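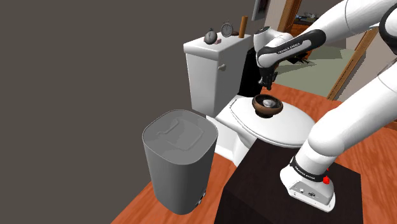

Romon planner sync, August

Present: Rosalba Cocco (chair), Sekar Siregar, Intan Lau, Yusri Setiawan (minutes)
Apologies: Sekar Purba, double-booked with Zonley

1. Last meeting's minutes
Approved. Intan asked that "the planner is basically fine" be attributed to Sekar S. by name. Done.

2. Bathroom scenes
Yusri reported on the overnight batch in simulation: 600 episodes, 463 passed. Most of the failures come from the bowl-on-toilet-lid layout. Rosalba asked who puts a bowl on a toilet lid. The scene generator does, as the lid is flat enough to pass its support check, and so is the top of the tank, where it likes to leave clocks. Agreed the check is doing what we wrote. Sekar S. wants a room-by-room list of sensible surfaces. Intan thinks odd placements are good for the planner and bad only for morale. Layout stays in.

3. Approach pose
The planner is happy to stop with the fingers just above the bowl rim and then time out looking for a way down. Sekar S. traced this to collision padding, set at 30 mm for the kitchen scenes and copied everywhere else by a person who was present and taking minutes. Padding will be set per object. Intan will also have the planner log which body pair blocked it – at the moment it says "no path" and leaves us to our thoughts.

4. Perception
Pale gray objects in brown bowls segment well until there is a bright highlight on them, at which point the model sometimes reports two objects. Rosalba suggested turning down the lights. Rejected, with some regret. Yusri to add lighting variation to the training set.

5. Tooling
The Fendolia replay viewer takes 12 seconds to open an episode. Kwok export still drops gripper state on the last step. Discussed for longer than either deserves.

Actions
Sekar S.: per-object padding
Intan: blocked-pair logging
Yusri: lighting variation; rerun the batch
Sekar P.: Kwok export (assigned in absence)

Next meeting at 10:30, same room, if the projector has been returned.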